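Notes on collecting hand-held gripper demos, from the last two months on the Rindov project. Thread, mostly for people about to start their own.

**1/** We began with remote control. The operator drove the arm through a leader arm and watched it from a few feet away. Good data, slow data. A cloth pick took so long that people changed their grip plan halfway through, and the policy learned the hesitation.

**2/** So we moved to hand-held grippers. Same finger geometry as the robot, a cube marker on each one, head camera on the operator. You do the task with your own arms and we recover the gripper poses afterward.

**3/** Pose recovery is the weak link. A marker face seen square-on gives a poor estimate of tilt. Two faces in view fix most of that. If your wrist habit hides the second face, change the habit before you record 2,000 episodes with it. I did not.

**4/** Start pose matters more than I expected. Every episode now begins with both grippers held out in front, jaws open, pointing away from the body. Hold still for a count of two. The segmenter uses that pause to cut episodes, and it also gives us a clean frame to line up left and right.

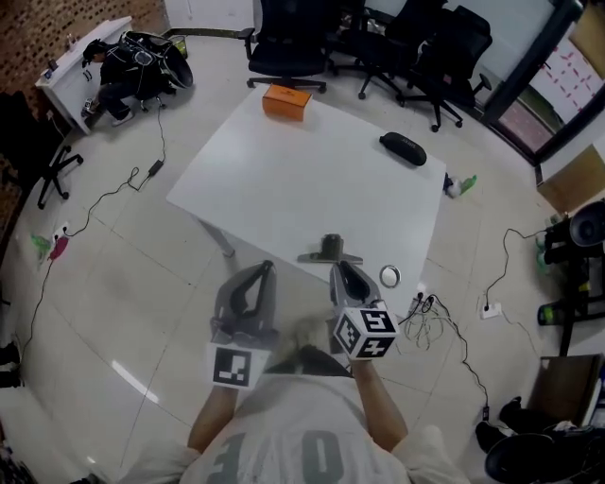 **5/** After the pause, move at the speed the robot can move. Operators hate this. Our arm has a joint velocity limit, and any demo that exceeds it gets retimed, and retimed cloth behaves wrong. It swings at the human's speed while the gripper moves at the robot's.

**6/** Reach is the other silent failure. A person can lean or take a half step. The arm base can't. We run every trajectory through inverse kinematics the same day and drop what doesn't solve. The first batch lost 407 episodes that way, nearly all of them from leaning.

**7/** Mehwish Cheema wrote the checker (it lives in the Zudier repo, under tools). It reports three things per episode: fraction of frames with a marker detected, peak velocity, IK failures. It doesn't judge whether the task was done. You still have to watch the video for that.

**8/** Glare. A glossy surface near a lamp or window will wash out marker corners at certain head angles. Lower exposure helps until motion blur or noise takes over. Matte marker print helps more. Ours were laminated until July.

**9/** Where remote control still wins: anything with contact force. The hand-held grippers record jaw width and pose, no torque. For plugging in connectors we went back to the leader arm and accepted the slow rate.

**10/** Current mix is hand-held for pick, place and fold, remote for insertion. Haven't tried training on both with one action space yet. If you have, I'd like to know how you handled the latency offset.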